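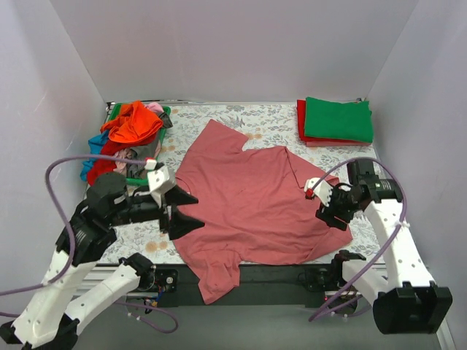 Red T-shirt on the table, sleeves every which way.

I finished The Salt Ledger at 2 in the morning and then sat there holding it like a sandwich I'd forgotten to eat. I have been trying to get my thoughts into order ever since, and they won't go, so you're getting them in the order they came.

It's by Aivar Mägi, who I had never read before. My sister-in-law passed it to me in October with the corner of page 15 folded down, which I took as a sign she had quit there. (She had. She says the weather put her off. There is a lot of weather.) I nearly quit there too! The first chapter is a man walking to a ferry and not getting on it, and then there's a long bit about the price of rope. Keep going. Please keep going, because the moment Istance opens the door of that boarding house the whole book wakes up, and it doesn't lie down again until the last paragraph.

So, the setup, with nothing spoiled past the first third. Tiston is an island town with one doctor, one school and a population of 2,000, and everybody in it owes money to the Bostetti family or is married to someone who does. Mrs. Bostetti keeps the accounts in a ledger. One winter the ledger goes missing. You would think people would be thrilled, and for one glorious chapter they are – there's a dance, there's a goose – and then it dawns on them that without the book they can't prove what they've already paid.

I loved that. I put the book down and walked around the kitchen for a while.

Peixoto, the schoolteacher, tells most of it, and he's one of those narrators who keeps assuring you he has no interest in gossip and then gives you four pages of it. He's vain about his handwriting. He is in love with Istance and thinks he's hiding it. I laughed out loud at the letter he writes her and never sends, which has footnotes, and then about fifty pages later Mägi brings that letter back and I had to go find a tissue. I did not see it coming at all, and I read a lot of mysteries, so I usually think I'm pretty hard to sneak up on.

Is it a mystery? Sort of. You do find out who took the ledger. I guessed wrong twice. But the person who took it matters less to me than the scene in the church hall where they try to rebuild all the debts from memory, everyone standing up in turn and saying what they owe, and you start noticing who rounds down. I could have read a whole novel of just that scene.

Things I didn't love: the rope. The dream chapter, which I skimmed, and then felt guilty and went back to, and then skimmed again. And the younger Bostetti son never quite turned into a person for me. He's always leaning on something and looking out a window. Give the boy a job.

The ending is going to split people. My book group meets Sunday and I already know of two members who want to throw it in the sea. I thought it was perfect, and a little bit mean, and I reread the last 9 pages right away to see how he'd done it. I still don't totally know. Something to do with the tense changing on the pier – if you've read it, tell me if you caught that, and where!

If you liked slow, damp, funny books about small places with long memories, get this one. The library copy had a waiting list when I checked, so put your name down now and read something short in the meantime.

Next up for me is either his first novel, which sounds like it's mostly about bees, or the big fat family saga that's been propping up my lamp since summer. Votes welcome in the comments.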